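CELL 2 - TEARDOWN BENCH - SAFETY CHECK AFTER DROPPED DRIVE
Tovar line, back room
Date: 13 September 2024
Checked by: Itzel Cuevas
With: Braulio Alvarado (first half only, got called to receiving)
Copy to: Natalia Valdovinos

Reason for check: arm let go of a hard drive mid-move, night shift. Drive hit the floor on the aisle side. No one hurt. Bilal Karam was standing maybe a step away, so this goes down as a near miss and not just a scrap ticket.

Marks: OK / FIX / STOP. Comments after.

GRIPPER
Finger pads, wear - FIX. Left pad shiny and worn down at the tip. Right one fine. Swap both anyway, they come as a pair.
Finger screws tight - OK now. One was loose, went a quarter turn. Paint marked after.
Grip force setting matches sheet - STOP. Sheet says one thing, controller says another. Somebody turned it down in March for the thin laptop drives and it never got put back. See note at end.
Part-lost signal stops arm - STOP. Tested 3 times with a dead drive. Arm stopped on the first, kept going on the next two. Sensor cable suspected, Vuvow tech to confirm.

ARM
E-stop, bench side - OK
E-stop, aisle side - OK, but the button sticks a little comming back out. Clean it.
Reduced speed in teach mode - OK
Mount bolts - OK
Cable slack at base, full reach - OK. Ran it out by hand to both ends. No rub marks on the jacket.

BENCH AND FIXTURE
Fixture flat, no rock - OK
Fixture blocks and posts, cracks - OK. Went over them with the flashlight.
Tower seated, side panel off before cycle start - OK
Drive path stays over bench - FIX. Old path swings out past the edge to save a second or so. That is how it ended up on the floor. Path to be redone so the drive goes straight across, case to fixture, nothing over the aisle.
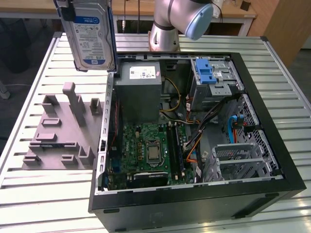
Can the cell run while the part-lost signal is being fixed?
Only in teach mode, reduced speed, one trained person holding the pendant. No auto cycles. No "just finish this pallet".

AREA
Floor tape - FIX. Worn through by the walkway, you can't tell where to stand.
Light curtain, aisle side - OK, trips every time. Sits lower than the height the drive came out at so it would not of caught anything.
Eye protection at the door - FIX. Box empty. Dulce Galindo ordering.
Lockout tags - OK, 2 on the hook
Dropped drive - bagged, tagged 168, in the gray bin. Do not shred until Natalia has seen it.

NOTE ON GRIP FORCE
There is one recipe for everything right now. Needs to be 2: thin drives and full size. Vakero can split them on the controller, Bilal has asked. Until then it stays at the full size number and laptop drives get pulled by hand. Yes it's slower. Whoever changes the number signs the sheet, same shift.

STILL OPEN
Sensor cable - Vuvow
New path, needs a dry run with no drive first - Braulio
Pads - on order from Broltetti
Tape, glasses - Dulce
Sheet reprinted w/ sign line - me

Cell status: LOCKED OUT for auto. Tag is mine, don't pull it, call me.
I. Cuevas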